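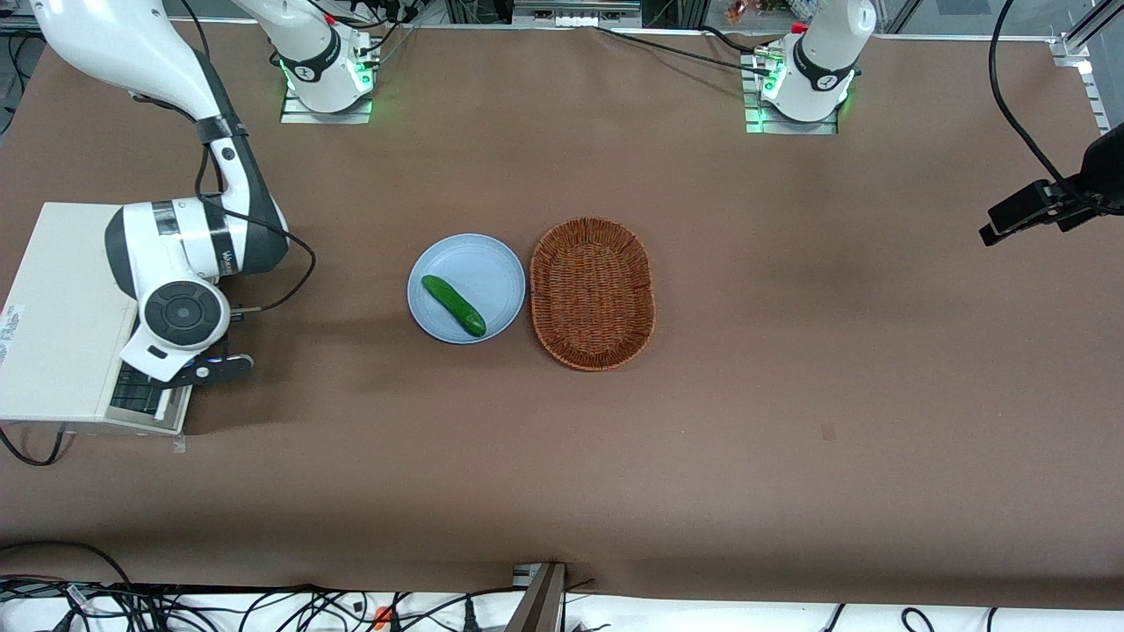

A cucumber on a plate, an empty basket beside it, and two robot arms on the bench.

The Cucumber Is the Hard Part
By Wayne Tunstall
March 9, 2021

I get asked at least once a month when a robot is going to clean up after dinner, and the people asking always look a little let down when I start talking about vegetables. But I can't help it! Vegetables are where this gets good.

Think about moving a cucumber from a plate to a basket. You'd do it while talking on the phone. Your fingers find the middle, squeeze just enough, and if the thing rolls you catch it before you've noticed it rolling. A machine has to be shown all of that or work it out, and every cucumber is a bit different. Some are straight, some bend, some are slick. The bumps matter. So does the rim of the plate, which sits exactly where a gripper finger would like to go.

I spent most of my working life around the other kind of robot, the kind that does one job in one spot. At the old Drilis plant we had an arm that loaded 700 housings a shift, and it was a beauty to watch. Move the tray over by the width of a thumb, though, and it would close on air all afternoon without complaint. We built the whole room around that arm. You can do that with a shop floor. You can't do it with a kitchen, where my wife puts the colander in a new place every night (she says I do it).

So can machines do chores yet? My answer is some of them, slowly, on a good day, and I think that's a thrilling answer. When I started, it was a flat no. Tín Tăng, who I worked with at Drilis and who now does automation for Tanoli, a small packing outfit, disagrees with me about how fast it will go. He figures 5 years before a pair of arms can clear an ordinary table in an ordinary house. I'd say longer for the house and sooner for the packing line, where the light stays the same and there's no dog.

What he and I do agree on is that two arms beat one. So much of housework is holding with one hand and doing with the other: the bowl and the spoon, the bag and the potatoes, the shirt and the hanger. One arm can pick and place all day, but give it a jar with a lid and it's stuck. The trouble is that two arms can also bump into each other, and getting them to share a small table takes real care.

I'd also like to see fewer dance videos and more dull ones. Show me the same vegetable going into the same basket all morning, then change the basket, then change the vegetable, and tell me how many times it missed. I would watch that for hours – I have watched that for hours – and I'd come away knowing far more than I would from a backflip.

Dishes, laundry and the junk drawer are all still ahead of us, and the junk drawer may outlive me. Folding a fitted sheet I leave to the next generation, human or otherwise. But a cucumber into a basket, from a plate it hasn't seen before, in a room that wasn't built for it? If you have one that can do it, write to me. I'll bring the cucumbers.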